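# Hand-held gripper: one finger lags behind the other when closing on cloth

Posted in **Grippers & end tools**, July 13, 2019

**Noreen Ó Riain**

Hi all, hoping somebody has met this one before. I look after a pair of hand-held grippers, the squeeze-handle sort with two fingers and blue ribbed pads. We use them for recording cloth handling, so it's T-shirts and bedding all day long, and they get a fair bit of wear.

The newer one is lovely. The older one has started closing lopsided. The right finger comes in nicely and the left one hangs back, then catches up with a little snap just before the pads meet. With a thick towel you'd never notice, but with a thin T-shirt the late pad shoves the fabric sideways and I end up pinching nothing (or my own sleeve, once!). It has done 1539 closes by the counter since I last had it apart.

What I've tried so far: wiped the pads with a damp cloth, swapped the pads left to right (no change at all, so I don't think it's them), and gave the pivots a drop of light oil. The oil made it better for an afternoon and then it was worse than before. I haven't touched the pivot screws yet as I'm nervous of getting them wrong. Is it a screw thing? Or is the linkage bent and I need new parts?

---

**Kieran Buckley**

Sounds like the spring. Mine did something similar and I put a new spring in and it was grand. Can't remember which size, sorry.

---

**Sieglinde Thiele**

I'd leave the spring alone for now, Noreen. If it snaps at the end of the travel and the oil helped for an afternoon, I would put money on lint. Cloth work is terrible for it. The fluff gets in behind the pivot caps, the oil turns it into a sort of felt, and the joint goes stiff on whichever side is worse off. I've had this so many times with ours that I now do it as a routine, and I never oil them any more.

Here is how I go about it:

1. Take the gripper off its mount and unplug the cable. Put a pale towel under it, you will drop a washer.
2. Open the fingers all the way and work each one by hand. The stiff one is usually obvious.
3. Undo one side only. Keep the other side together so you have something to copy when it goes back.
4. Clean the pins and holes with a cotton bud and a bit of alcohol. Go on until the bud comes out clean, and let it all dry properly.
5. Put it back dry, with no oil. Do the screw up until the finger just stops moving, then back it off a touch until it swings under its own weight.
6. Do the second side and compare the two.

Step 5 is where people go wrong. If the screws are too tight you get exactly your lag, and if they're too loose the pads go out of line and you'll be chasing that instead. Look at the pads face on when they're closed. The ribs should sit square to each other from top to bottom.

Then try it on something thin before you call it done. I use a T-shirt laid flat on a bed and then a loose sheet, close and let go 31 times on each, and watch whether both pads arrive together. A bed is better than a bench for this, the mattress gives a bit and you can get the tips properly under a fold. I've put two pictures at the bottom so you can see the sort of cloth I mean, plus where the round pivots sit on the two arms.

Kieran could still be right about the spring, mind you. If both fingers swing freely and one is still late, that's where I'd look next. And if you hold a straight edge along the finger plate and see daylight, then yes, it's bent and you'll want a new plate.

T-shirt first, then the sheets:
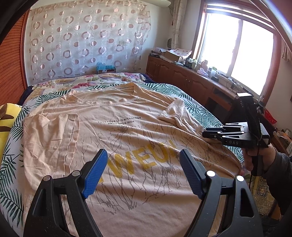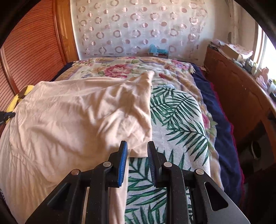 *Sieglinde Thiele · member, 206 posts · 3 people found this helpful*

**Noreen Ó Riain**

Oh, you were so right about the felt! I had the left side apart this evening and there was a grey plug behind the lower pivot that came out in one piece (disgusting, I kept it to show Cillian). It swings freely now and I've backed the screw off the way you said. The right side is tomorrow's job. I did have a quick go on an old pillowcase and the pads came in together every time, so no new parts for the moment. Would you do the handle end as well while it's open, or leave that be?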